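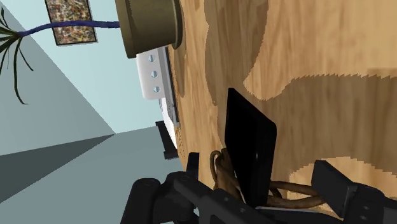
Rendered wood grain with a black gripper

Branus 4: bid comparison for public sector cloud contracts

14 shares | 3 comments

Somewhere in your department there is a spreadsheet called cloud_bids_FINAL_v9_use_this_one. It has a hidden column. The person who hid it has moved to Transport.

Branus replaces the spreadsheet. It takes the priced responses to a hosting or cloud services tender, lines them up against the requirements you published, and shows where each supplier has answered the question, answered a different question, or attached a brochure. It's made by Plellby for procurement teams in state and local government, plus the odd university that buys like one.

What it does

Every supplier prices storage differently. One charges per gigabyte, one per terabyte in blocks, and one has invented a unit. Branus converts the lot to a common monthly figure and keeps the original wording beside it, so that when a bidder rings up to say you've misread their rate card you can read it back to them slowly.

Mandatory criteria are handled separately from scored ones. If your tender says data must stay onshore and a response says data will "generally" stay onshore, the word gets flagged. The library has 1,418 of these weasel phrases in it, and customers keep sending us more. "Best endeavours" is still the most popular. "Subject to roadmap" is climbing.

Scoring is done by your evaluators, each on their own login, and none of them can see the others' marks until the chair opens moderation. Changes after that point need a written reason. "Discussed at lunch" will be accepted by the software, though we can't speak for your auditor.

The audit log can't be edited by anyone, us included. It records who opened which document and when, which weighting was changed, and what it was before. If a losing bidder challenges the award, you export the log as a PDF and hand it to legal. The longest export we've seen ran to 1,175 pages. It was for a contract to host a library catalogue.

What it doesn't do

It won't choose a winner. People ask at every demo, usually hopefully. Branus will rank responses by the weightings you gave it and then wait for a human being to sign.

It won't write your requirements either. There is a template for hosting contracts in the box, and it's decent, but if your specification was copied from the incumbent's product sheet then Branus will faithfully report that only the incumbent complies. You may find that other suppliers have noticed as well.

There's no chatbot.

Baptista add-on

Baptista is the contract-watching half of the product, sold separately because half our customers already own something that does the job badly and are locked in until next financial year. It picks up where the evaluation stops: signed rates, renewal dates, exit clauses, the cost of getting your own data back out. You get a warning 60 days before any option or extension lapses, then another one each week after that, with slightly less pleasant wording. The wording can be changed in settings.

Invoices can be loaded monthly and checked against the signed rate card. Baptista marks any line item that doesn't appear in the contract. On a multi-supplier arrangement this tends to be a colourful report.

Hosting it

The standard version runs in our own hosted service. We are aware that selling a cloud product to people who are in the middle of deciding which cloud to trust has its comic side, and the security questionnaire is available on request, already filled in.

For agencies that would sooner keep tender documents in the building there's the Draltwood edition, which installs on your own servers. Same features, same updates, one release behind. It needs a Linux host, a Postgres database and someone who will answer the phone when the disk fills up. No outbound connection is required. Licence keys are delivered as a file.

Licensing

Licences are sold per tender or per year. A single-tender licence covers one procurement from release to award, however long that takes, and we've stopped offering a discount for finishing early as no one ever claimed it. The annual licence covers unlimited tenders and up to 700 named users. Evaluators brought in from outside the agency count as users. Probity advisers don't; they get read-only access for free and seem to enjoy it.

Baptista is annual only. The Draltwood edition is priced on application, and yes, we know how that looks coming from a company that sells price comparison. Ask and you'll have a number by 5 pm the next working day.

Getting your data out

Everything exports to CSV, PDF and plain XML, at any time, at no charge, including after your licence has ended. Spend enough years reading other people's exit clauses and you get self-conscious about your own.

Moving from version 3

Old evaluations open as they are. Custom weightings come across, custom report headers don't, and the beige theme has been retired over the objections of one customer. Version 3 gets security fixes until February.

Request a demo or download the requirements template from the Resources page.

We use cookies to remember your login and to count visits. Accept | Manage settings

Get the Plellby newsletter. It comes out when there's something to put in it.

Recently added
Branus 4 release notes
Onshore, mostly: reading data location clauses
Draltwood edition installation guide
Setting up invoice checks in Baptista
Panel arrangements and the second-stage quote
Weasel phrase library: submit an entry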